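The potter behind Plaltard works out of two rooms over a bike shop, and she was already talking about plates before I had my coat off. She sells mostly at the Cama market, three kilns' worth a season, and this spring she finally made the switch she had been threatening for years: no more bright table linens. Everything in her displays now sits on dark gray cloth.

"I used to have stripes, I had lemons, I had this awful gingham," she told me, laughing. "People bought the gingham! They'd ask me how much the tablecloth was and walk off without looking at a bowl."

The new cloth came from a mill-end seller in Britov, and she loves it with a passion I usually hear saved for dogs. It's soft, it soaks up glare, and it makes a pale plate look like the moon. She doesn't iron it either. "Fold lines are fine. It's a table - tables have cloths on them that came out of a drawer."

And then there's the fruit. She is very firm that a dish should be seen doing its job, and her favorite helper is an apple, the red and yellow kind.

"A plain red one looks like a toy," she said. "Give me one that's gone gold on one side. A bit lumpy, too. I'll go through 20 at the grocery store to get the right one, and I'm sure they hate me."
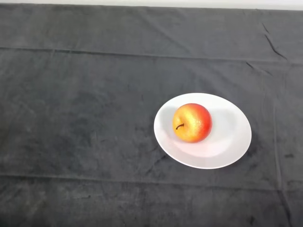
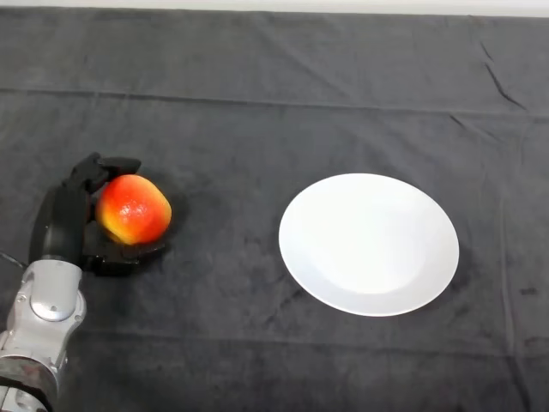 Dark gray cloth, pale wall behind. In the second picture, the round white plate and a red-and-yellow apple.

I asked if she ever worries that a plain white plate is too plain. She practically bounced in her chair. White was the hardest thing she ever learned, she said, and she threw out about 400 test tiles before she had a glaze she wanted to eat from.

"You put toast on it and the toast looks great. You take the toast off and you've still got something nice in front of you!"

Next up is a set of small bowls for Tsuji, a noodle place with 168 of them on order, due in May. She has made three so far.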